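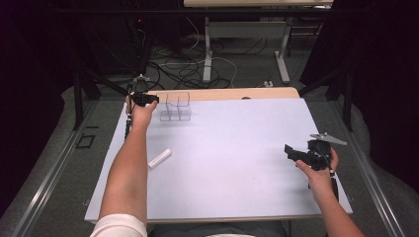
Before we sign for a second pair of grippers

The Barkton office wants our equipment numbers by November, and the Gomurau quote is sitting at the top of the pile. It covers hand-held grippers, one for each hand, plus mounts, cabling and a year of support. Rebecca Morelli likes it. I'm less sure.

My trouble is with what the quote leaves out. Putting small parts into a divided container sounds like a cheap job to record until you add up tables, stands, floor space and the person whose arms are doing the work. Gomurau says 30 hours of training data will do for a task like that. Their own paperwork says 70 two pages later. Which one do we budget for?

Adebayo Danladi has asked for a 15 percent reserve for replacement cords and jaws. I'd go higher, and I'd want the price of spares in writing.

Tam, the other bidder, will rent by the month. It costs more over a year, but we can send the stuff back. My vote is to rent first and leave line 1804 of the budget blank until spring. Comments to Rebecca before the numbers go to Barkton, please.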